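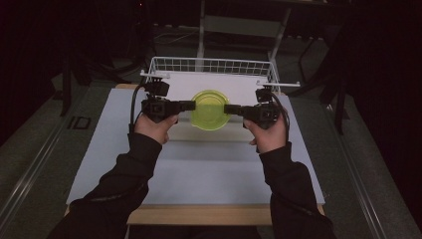
Robots at the Bench > Part Two: Holding Things > Chapter 5

Chapter 5
Two Grippers, One Object

In Chapter 4 you built a single gripper and you closed it on a sponge, a pencil and a wooden block. If you followed the steps, you now have one tool that opens, closes and reports how wide its fingers stand. In this chapter we build the second one and we learn to use them as a pair.

It may seem that a second gripper is only the first gripper made again. The parts list is almost the same, this is true. But when two tools hold one object, each of them can disturb the other, and many small errors which you did not notice in Chapter 4 will become visible. A finger which is mounted a little crooked can still hold a pencil. The same finger, pressing on one side of a round container while its partner presses on the other side, will make the container turn.

5.1 What we will build

The tools of this chapter are carried by hand. You hold the handle of each gripper, and you do with your own arms what later the arms of the Flenero will do in Chapter 9. I recommend to all readers not to skip this stage. With the tool in your hand you feel very soon which movement is easy and which is awkward, and you need not write any program for it.

Our first object is a light plastic container with a rim. It is taken by the rim from left and right, lifted a small distance over a white board, and put into a wire basket which stands behind it. Any shallow container of this type is suitable. A see-through one has an advantage for the builder, for you can observe the fingers through the wall. It has also a disadvantage for the software, and we come to this in section 5.6.

Before you begin, please prepare:

- the finished gripper from Chapter 4
- the second set of printed parts, mirrored (file 5A)
- 24 screws M3, and a few to spare
- two signal cables, long enough that your elbows can move freely
- a flat board and a basket with low walls
- long sleeves in a dark, plain colour

5.2 A note on the workshop

I wrote the first version of this chapter in the shared workshop at Skarnimness, where each member had one bench and one shelf. My bench neighbour, Amparo Ríos, was then building the Gasodeck, a small table that feeds screws to a motor driver, and she let me use her Correa power supply in the evenings. It was she who told me to cut my fingers longer. My first pair measured 30 mm from the housing to the tip, and my knuckles touched the board each time before the tips reached the container. The drawings in this book have the longer finger.

If you work at home, a kitchen table is sufficient. Cover it with a plain sheet without pattern, and lay the board on the sheet. Lead the cables backwards along your wrists, and fix them with a loose loop. A tight cable pulls at the tool and you will correct against it the whole time, without knowing it.

5.3 The question of force

How strongly should each gripper press? For one gripper the answer was simple: enough to hold the weight, and a little more. For two grippers we must consider also that the left pushes against the right. In my trials I made 200 lifts with the container, and almost all the drops had the same cause. One hand arrived earlier, pushed the rim sideways, and the other hand closed on the air.

The remedy is a habit of the hands. Bring both tools near to the rim, stop, and then close them together. Do it slowly at first. In Exercise 5.1 you will practise only this movement, with the container standing on the board, and you will not lift it at all.

We begin now with the mirrored housing. Take the printed parts from file 5A and lay them beside the parts of your first gripper, so that the two handles point towards you.

Last updated: July

Questions and corrections to the author by the contact form | All rights reserved | Back to top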